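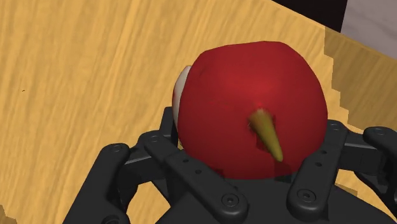
Tariq Sial asked me last week why apples float but pears sometimes sink, and whether I was ever going to write about it. Okay, Tariq, I am!

So the secret is air. About a quarter of an apple is tiny pockets of air, tucked in between the bits you chew. Water is heavy for its size, and an apple is a little lighter, so up it bobs. Pears are packed tighter inside - less air, more pear. 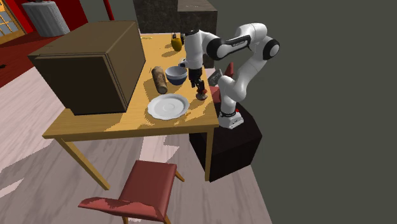 Try it yourself with a big bowl. Fill it with water and drop in whatever fruit you're allowed to borrow. I did 40 grapes once in my kitchen in Larnton (my sister was not pleased) and they went straight to the bottom. Then try an orange with its peel on, and again with its peel off. I won't spoil that one - guess first, and write your guess down!

Shared 200 times | 2 comments

Mina: our orange sank when we peeled it!!

Joel: Can you do eggs next please

Get the Kestesik Kids newsletter. We use cookies to remember your settings. OK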